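## 4. Wall-Mounting the Display

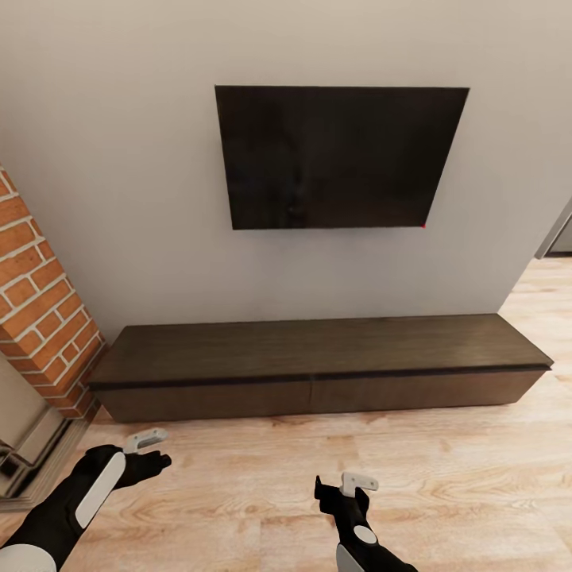
*Figure 4-1. Display on wall above media console (rendering).*

This section covers the Hesora fixed wall bracket. For the tilting bracket, see Section 5. Two people are required for steps 7 through 9.

### 4.1 Before you start

Confirm the following:

- Display weight without stand is 26 kg or less.
- The wall is wood-stud or solid masonry. Metal-stud walls need the Brilero anchor kit, sold separately.
- A grounded outlet is within reach of the power cord. Do not use an extension cord inside the wall.

**CAUTION:** Electrical cables and water pipes may run behind the mounting area. Scan the wall with a detector before drilling.

### 4.2 Choosing the height

With the viewer seated, measure from the floor to eye level. Set the center of the screen at or slightly below this mark. If furniture will stand under the display, leave at least 213 mm between the bottom edge of the display and the furniture top.

**NOTE:** For rooms where viewers mostly stand, the center of the screen may be raised. Fixed brackets do not correct for glare at steep viewing angles.

### 4.3 Installing the wall plate

1. Locate two studs and mark the center of each. On masonry, skip to step 3.
2. Check that both marks fall within the slotted area of the wall plate, which is 920 mm wide.
3. Hold the plate against the wall at the marked height. Place a level on the top rail.
4. Mark four holes, two per side.
5. Drill pilot holes to a depth of 50 mm. On masonry, clear the dust and insert the supplied plugs.
6. Fasten the plate with the four lag bolts and washers. Tighten by hand until the washers no longer turn.

**CAUTION:** Do not overtighten. A stripped hole must not be reused. Move the plate and drill again.

### 4.4 Hanging the display

7. Attach the two vertical arms to the back of the display using the screws listed in Table 4-2.
8. Lift the display and hook the arms over the top rail.
9. Lower the display until both latches click. Pull the bottom edge forward gently to test the latches.
10. Connect signal cables first, then power.
11. Recheck the level. If needed, turn the adjustment screw on either arm.

To remove the display, disconnect all cables, pull both release cords down, and lift.

Section revised 5 Feb 2025. Technical review: Wael Zaki.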